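Fullidgate Laundry & Folding: FAQ
Updated 12 Oct 2024

Do you fold at my place or yours?
Yours. We use your bed, it's the biggest flat surface most people have. Please make it first, any sheet is fine.

How much can I book?
Up to 200 pieces a visit. More than that, book two visits. Socks count as a pair, not two.

What time do you start?
8 am earliest. Evenings by request, ask for Eun-ji Ji at the desk.

Do you iron?
No. We smooth by hand and fold. Ironing is a seperate booking.

All my work clothes are black. Problem?
Nope, but tell us. Black goes in its own batch, away from towels (lint!!). Lay it out flat, one layer if theres room. Lamp on if the bedroom is dim, seams are hard to find in black.

How do you fold dress pants?
Flat on the bed first, pockets smoothed down. Leg over leg, seams matched, then in half from the hem. Thirds if your drawers are shallow. Got a pressed crease already? We follow it.

Black clothes laid out on the bed:

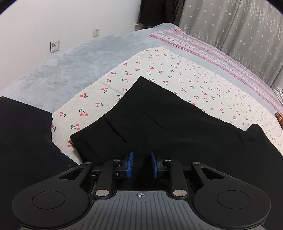
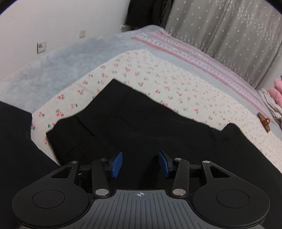 Skirts get folded lengthwise once, then rolled or hung, your pick. Leave hangers out if you want hanging. Clip ones for skirts, please, the thin wire kind leave marks.

Can you put things away too?
Yes, if drawers are labeled or you're home to point. Otherwise stacks stay on the bed.

Pets?
Fine. Bedroom door shut while we work.

Cancelling?
Day before, no charge. Same day we keep the deposit. Prices for February go up on the booking page in January.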